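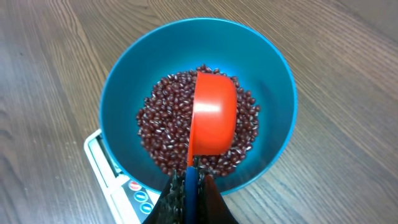
Fig. 1. Small red beans in a blue bowl.

Snuff in a Market Town: Taking, Selling and Sharing It in Esgate
Student project report, Josiane Arnaud
Handed in 5/17/25

3 comments | 9 shares

1. What the project set out to do

Snuff is finely ground tobacco taken through the nose. Most general histories deal with it at court and in London, with gold boxes and lace cuffs. I wanted to find out what it meant in a small town, where the people buying it were carters, weavers and shop widows. The main source is the day book of the Clornitz shop in Esgate, which sold snuff alongside tea, candles and string. The book has 2,419 entries, and I read all of them between December and the end of the spring term.

2. The day book

Snuff appears on most pages. The shop kept four sorts, two plain and two scented, and the plain sorts sold far better. Thirty-nine customers had an account for it. Nine of these were women, which is more than I expected from my reading, as several of the books on the set list treat snuff outside the upper classes as a man's habit. The women bought smaller amounts but came in more often.

Scented snuff was mostly bought before weddings and funerals. Tove Bundgaard, who supervised the project, suggested it was handed round to guests, and two letters in the Betberg family papers support this. One complains that the box came back empty.

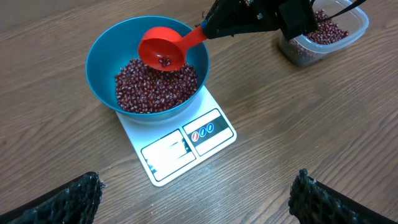
Selling snuff meant dividing a large jar into very small lots, and the day book shows two ways of doing it. Regular buyers got a spoonful, written down as "a spoon" with no weight given. Strangers had theirs weighed. The difference is easy to see with dried beans: the red scoop gives a quick portion that depends on how full it is, while the digital scale under the bowl gives a figure that can be checked. A buyer who trusted the shopkeeper did not need the figure. I think this explains why the only two quarrels noted in the book are over weighed snuff.

3. Boxes and manners

No boxes from Esgate can be dated with certainty. The Bunnag collection has one made of horn with a worn lid, said to be local. The letters are more useful. Offering a pinch opened a conversation, and to refuse was rude unless you had a cold. Taking a second pinch without being asked was also noticed.

4. Problems

The first pages of the day book are water-stained and some names are guesses. The book also only records sales on account, so cash buyers are missing. I did not have time to compare it with the parish registers, and the ages of most customers are unknown.

Back to top | Contact | © Josiane Arnaud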